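El triángulo de las cuatro de la tarde

En las oficinas de Villanueva hay una mesa marrón que no figura en ningún plano. El arquitecto dibujó una sala de reuniones, dos cabinas para llamadas y un rincón que llamó, con optimismo nórdico, «espacio de pausa». La mesa llegó después y encima de ella empezó a crecer lo que en toda empresa del mundo acaba creciendo sobre una superficie libre: comida envuelta en plástico.

La merienda de oficina es un género menor y nadie le ha dedicado una tesis, que yo sepa. Está mal visto hablar bien de ella. Se puede presumir de la fiambrera con quinoa o de la tortilla de la abuela, pero confesar cariño por un sándwich triangular de nevera exige cierta confianza entre los presentes. Y sin embargo, a las cuatro de la tarde, con la pantalla llena de celdas y la comida ya olvidada, hay pocos objetos más elocuentes que ese medio sándwich cortado en diagonal, con el relleno asomado al escaparate.

El relleno, ya se sabe, vive en el escaparate. Todo comprador veterano de triángulos ha abierto alguno para encontrar, detrás de una fachada generosa, dos esquinas de pan en estado puro. Seguimos picando. El corte en diagonal enseña más miga y más interior que el corte recto, y uno come primero con los ojos y luego, resignado, con lo demás.

Olumide Bashir lleva media vida ocupándose de estas cosas. Dirige Cosik, una empresa de doce empleados que surte de picoteo a oficinas de media provincia, y habla de los pretzels con la seriedad con que otros hablan del mercado de bonos. «El salado se acaba siempre antes de lo que la gente dice», me explicó delante de un café. «Preguntas en una encuesta y todos quieren fruta. Pones fruta y los plátanos se jubilan en el puesto.»

Su catálogo tiene 948 referencias, de las cuales, según admite, 39 sostienen el negocio. El resto está ahí para que el cliente sienta que elige. Cada mes salen de su almacén 4.000 sándwiches, casi todos triangulares, y Bashir conserva en el despacho el único intento serio de cambiarlo: un folleto de la línea Ondovov, redonda, que duró un trimestre. «La gente los miraba como si les fuera a pasar algo», recuerda. Los retiró en septiembre y todavía le duele.

La cesta, esa gran mentirosa

La parte que más me interesaba era la presentación. Un sándwich en una bandeja de plástico es una compra de gasolinera. El mismo sándwich en una cesta de mimbre ha sido, de algún modo, recogido en el campo al amanecer. El mimbre no alimenta, no conserva y suelta briznas, pero lleva décadas convenciéndonos de que detrás de cada bollo industrial hay una panadera con harina en los antebrazos.

Bashir reparte cestas redondas a todos sus clientes y las defiende sin rubor. También reparte expositores transparentes, escalonados como gradas de un estadio diminuto, para los yogures, las galletas y las chocolatinas. La idea es que ningún producto tape al de atrás. En la práctica, dice, los pisos duran ordenados una mañana: el yogur acaba ladeado y la chocolatina atravesada.

Lo que sí funciona, y esto lo digo yo, es la mezcla de dignidades. En el surtido de Villanueva conviven los yogures de vocación saludable con un Snickers que no se avergüenza de nada. Hay quien coge primero el yogur, a la vista de todos, y vuelve después a por lo otro con paso de recado urgente.

Y luego está el aluminio. En toda mesa de picoteo hay un recipiente de aluminio arrugado, y en toda mesa alguien ha decidido que, si se mete en una cesta, cuenta como vajilla. No discuto la lógica. He cenado en restaurantes con estrella que partían de premisas más débiles.

El lunes 14 de octubre de 2019 pasé la tarde allí. El triángulo tenía cesta propia, redonda y sin más compañía que su envoltorio, en el lado derecho de la mesa. Una bolsa de algo parecido a pretzels llenaba buena parte de una bandeja blanca. 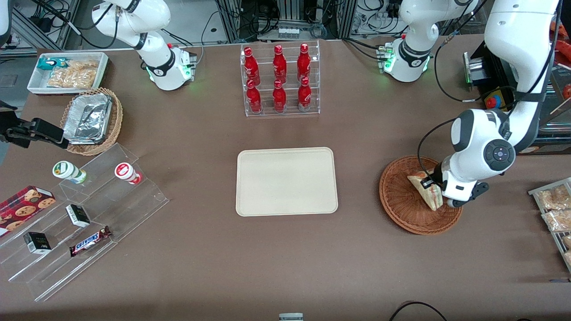
Pequeña etiqueta para comer en público

El código no está escrito, pero rige en todas partes. El sándwich se coge por el canto de la corteza, que es la parte con menos ilusiones. No se aprieta para comprobar si está tierno, y quien lo toca se lo lleva.

La bolsa de pretzels abierta pasa a ser propiedad comunal. La caja de galletas no: se abre, se ofrece una vez en voz alta y luego se guarda silencio. Dejar una sola galleta dentro se considera cobardía.

Sobre el plástico del envoltorio hay dos escuelas. Una tira de la esquina despacio, como quien desactiva algo. La otra desgarra y asume las consecuencias, que suelen ser lechuga. Wumside, la revista de consumo a la que estoy suscrito por motivos que ya no recuerdo, dedicó un número entero al asunto y recomendaba tijeras. Bashir lo leyó y pidió 2 cajas para probar. Las tijeras siguen en el almacén, me cuenta, al lado de los folletos de Ondovov.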